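Paid Leave and the Counties Left Behind

When Mornholm's only maternity ward closed in March, the 385 women then receiving prenatal care in the county were referred to a hospital 43 miles away. Few had paid leave to cover the trip.

Vaida Sakalauskas, a policy analyst, argues that access to care depends on time away from work.
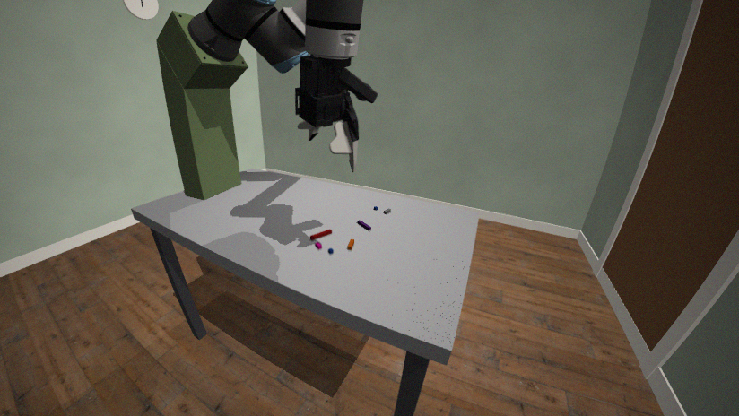
A leave bill now before lawmakers would cover prenatal visits. Its sponsors expect a vote before the session ends.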